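Home News Business Technology Opinion Contact

Troltgate startup bets on household chores, one basket at a time

Gerik, a small company renting the second floor of a former print shop in Troltgate, wants robots to tidy up after people. So far it has people tidying up after people, with a gripper in one hand, over and over.

The company began collecting in September. Workers hold a two-fingered tool with a camera attached and use it to pick up, move and put down ordinary items on a table. The recordings go to a learning system that is supposed to work out for itself how a robot arm should do the same job. Gerik says it needs 2000 recordings for its first household set, which covers bathroom and bedroom items such as brushes, cups and small baskets.

"You can write rules for a factory. You can't write rules for somebody's dresser," said Sajib Karunaratne, who founded the company after leaving a job in warehouse software. "The only way is to show it, and to show it a lot."

How much is a lot? Karunaratne would not say how many of the 2000 are finished, or how many have been thrown out. He did say that a recording is dropped if the worker fumbles the grip or a hand gets in the way of the camera, and that this happened often in the early weeks. The company employs four people on the tables, working shifts of three hours. It has two tables.

There is also the matter of what the system will be able to do at the end of it. Gerik's pitch to investors, a copy of which was shown to this paper, talks about "any object in any home." The collecting is done in one room, on a white covering, under the same ceiling lights, with items bought for the purpose. A real bedroom has a rug, a cat, a lamp that doesn't work and a pile of clothes on top of whatever the robot is looking for.

Nilmini Wickramasinghe, an engineer who has spent years fixing picking machines for the parts supplier Cindetti, has seen this kind of promise before. She visited Gerik on Friday at the company's invitation and came away unconvinced.

"They are careful, I'll give them that," she said. "But I asked what happens when you take the same basket and set it on a dark table, and the answer was that they will get to it. I'd have gotten to it first. A basket with a thin handle and gaps down the sides is a hard thing to grab well, and if you only ever learn it on a clean white sheet, I don't know what you've learned."

She was also doubtful about the tool. A person holding a gripper still has a person's wrist and shoulder behind it, she said, and will make small corrections without noticing. Whether an arm bolted to a stand can copy those motions is something Gerik has yet to show anyone outside the building. The company owns one arm. It was switched off during her visit.

Karunaratne says tests on the arm will start once the first set is complete, and that other rooms and surfaces are planned for the second. He did not give a date for either. Debnath, the local fund that put up Gerik's first money, declined to discuss what it expects to see or when.

For now the shifts go on, and the company is hiring for the evening table. Applicants need no experience with robots, according to the notice on the street door, but should be comfortable repeating a task.

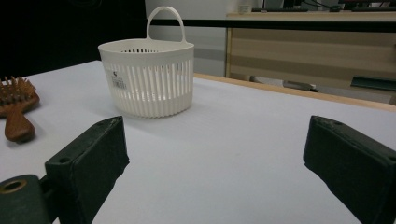
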